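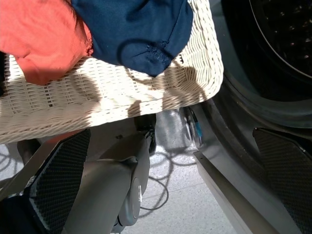
Laundry day in the new place and I am so happy about it you'd think I'd won something. A thread.

I finally sorted out the washing basket situation! White wicker, proper tight weave, parked right beside the front loader so things go straight across and in. No more carrying armfuls down the hall and losing socks along the way.

The sun comes into our laundry in the morning and hits the wicker and it's lovely. I've had my cuppa in there twice this week — on purpose.

Colours today. The orangey-red and the navy have been sharing a basket, but they are NOT sharing a cycle. I learnt that in August with a cream jumper that is now a sort of apricot jumper. (I still wear it. Lowri Owen says it's my best one.)

My colours routine, for those who asked: cold wash, 40 minutes, half the powder you think you need, everything inside out. Then out on the line before lunch if the weather's behaving.

The navy one has a little worn patch near the bottom. I'm going to have a crack at mending it on the weekend, with visible stitching in mustard thread. Any tips from the menders very welcome!

Oh, and wipe round your door seal, friends. I did mine last night with an old flannel and found 19 cents and a hair tie.

Right, darks next. Then towels!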